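How Does a Chair Get Designed?
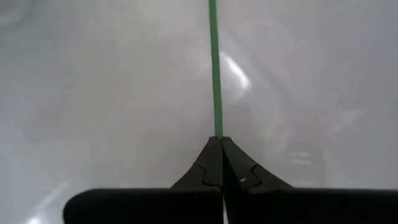 What does a furniture designer do all day?
A furniture designer works out what a chair, table, lamp or shelf should look like, what it should be made from, and how all the bits will hold together. Some of the day is drawing. A lot of it is cutting, gluing, sitting on things and starting over!

Have a look at whatever you're sitting on right now. Somebody decided how high the seat should be. Somebody decided whether the corners should be round or square, and where the screws should go so they don't poke you in the leg. Even a plain old plastic classroom chair was once a scribble on a piece of paper.

It starts with a question

Most designers begin by asking who the chair is for. A chair for your nan might need strong arms so she can push herself up. A chair for a cafe might need to stack, so the floor can be mopped at the end of the day. A chair for a kindergarten has to be low, tough and easy to wipe after somebody spills their yoghurt on it.

Teemu Miettinen designs chairs in a shed behind his house, and he has a favourite way to begin. He goes and watches people sit. He sits in the park or at the bus stop with a notebook and draws how they do it (legs crossed, one foot tucked under, slumped sideways with a bag on their lap). He says hardly anyone sits the way a drawing of a person sits.

Then come the sketches

Designers draw fast and they draw heaps. For a chair called the Pitgate, Teemu filled 30 pages before he found a shape he liked. Most of those drawings are pretty rough, and one of them has a coffee ring on it that ended up looking a bit like a seat.

A good sketch doesn't have to be neat. It just has to catch the idea before it gets away.

Tiny chairs!

This is the bit most kids would love. After sketching, many designers build a model, which is a small version of the real thing. You can make one out of cardboard, wire, paddle-pop sticks or clay. A model lets you turn the chair around and see it from the back, from the side and from underneath, and that's when you notice the legs look too skinny or the back leans like it's about to fall asleep.

Models are small enough to fit in your hand, so it doesn't matter much if you wreck one. Snip a leg shorter. Bend the back. Try it again.

Next comes the full-size test, called a prototype (say it like this: PRO-toe-type). A prototype is big enough to sit on. It might be made of cheap timber with the pencil marks still showing, and it doesn't have to be pretty. The first Pitgate prototype was too tall, and Teemu's feet dangled off the floor like a little kid's. He sawed a bit off each leg, then a bit more, then had to add some back on!

Picking what it's made of

Every material has its own personality. Timber can be carved, and thin layers of it can be bent with steam. Steel is strong even when the tubes are quite thin. Plastic can be squirted into a mould and come out as a whole chair in one piece. Fabric and foam make things soft, but they take more looking after.

Designers also think about where a material comes from and what happens to it when the chair gets old. Can it be fixed? Can the seat be swapped for a new one? Could the parts be taken asunder and used for something else? A chair you can mend might still be around when you're a grandparent.

One chair or thousands?

Some furniture is made once, or only a handful of times, by a person working by hand. You might see pieces like that in a gallery, sitting on a platform with a sign asking you not to touch. Other furniture is made in a factory, over and over, so that lots of people can afford it. The Mäkelä workshop made just two of its Cadis bench, and each one has slightly different wood grain. The Clandier stool went the other way, and the factory turned out 2,357 in its first year.

Both kinds are design. The questions are different, though. If you're making two, you can spend a whole week sanding one curve. If you're making thousands, every extra screw is another screw to buy and another one to tighten.

Have a go yourself

You'll need a cereal box, scissors, sticky tape, a pencil and a small toy to be your customer.

Sit your toy on the table and look at how its legs bend. Some toys' legs don't bend at all, so you might need to design a leaning chair instead.

Draw a few different chairs. Do at least one really silly one.

Choose your favourite and cut it out of the cereal box. Folding the cardboard makes it stiffer, and so does taping two layers together. Ask a grown-up to help with the thick bits.

Now put your toy in it. Does it wobble? Does it tip backwards? Try making the legs spread wider at the bottom and see what happens.

Words to know

Sketch: a quick drawing of an idea.
Model: a small version of something.
Prototype: a full-size test version, made to find out what needs changing.
Mould: a hollow shape that you fill with melted or runny material, which sets hard inside.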